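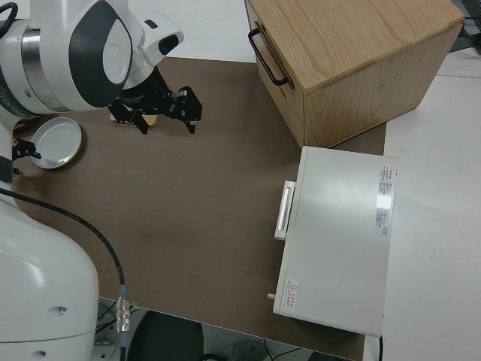

According to Wilma Purves, the question is badly asked, and a machine that puts away one plate in a quiet room has not yet done a chore. Her objection is often repeated in discussions of household manipulation, the branch of robotics which studies whether arms with grippers can do the ordinary work of a home or a small workshop. Other authors answer that a chore is only a chain of small acts, and that each act can be learned and measured alone.

Scope

The term "chore" has no fixed meaning in the field. In the usage of Haris Farooqui it is a task that a person does without special training, that changes a little every time, and that is finished only when the place is in order again. Setting a table, emptying a dish rack and sorting small parts at a bench belong here. Welding and palletizing do not, although they were automated much earlier, because in them the object arrives each time at the same point.

Vacuuming and lawn mowing are usually treated apart. The machines for these tasks move over a surface and do not need to hold anything.

Present abilities

Picking up a rigid object of moderate size from a flat surface is considered mostly solved under good light. Placing it is harder. A plate must be gripped at the rim, tilted and let down into a slot, and a small error of angle is enough to stop the movement. A mug must be turned so that its handle meets the peg. Doors and drawers add another difficulty, as the hand has to follow the path which the hinge or the rail allows.
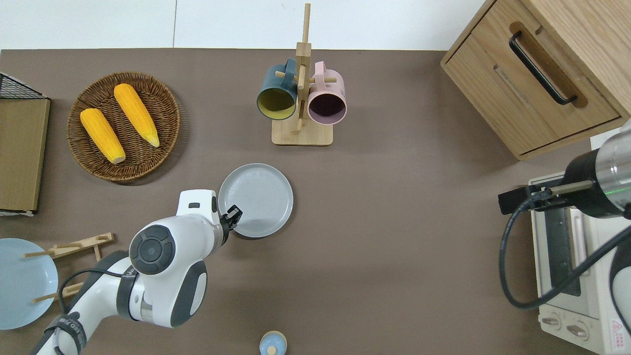 Two arms help with some of these problems, for one can hold while the other works. They also bring new ones. The arms must share the space above the table, and a plan that is good for the left arm can block the right one. In the Tredel trials, 4 of the 10 tasks were given to two arms, and these took longer to prepare than all the others.

Soft and wet things remain the weak point. Folding a towel, wiping a greasy pan and peeling vegetables have been shown in demonstrations, but the results change much from one kitchen to another.

Measuring progress

Early reports gave only the share of successful attempts. Fraser Menzies criticized this practice, because the person who resets the table between attempts is not counted, and in his opinion this person does half of the chore. The Grollitex protocol, which he helped to write, therefore records every human touch during a session. In one session that ended at 1730, an operator had to step in seven times during the clearing of a single table.

On the shop floor the measure is different. The workshop at Sonwood compares the arm with the time a worker needs for the same tray of parts, including the time for correcting mistakes. By this measure the arm was slower in mixed work and equal in repeated work.

Open questions

Alasdair Baird expects that general household machines will come first to shared kitchens, where the cost can be divided. Struan Tosh doubts this and points to laundries and canteens, where the objects are fewer in kind. Safety near children, cleaning of the gripper after contact with food, and noise in the evening are studied less than grasping, and the published material on them is small.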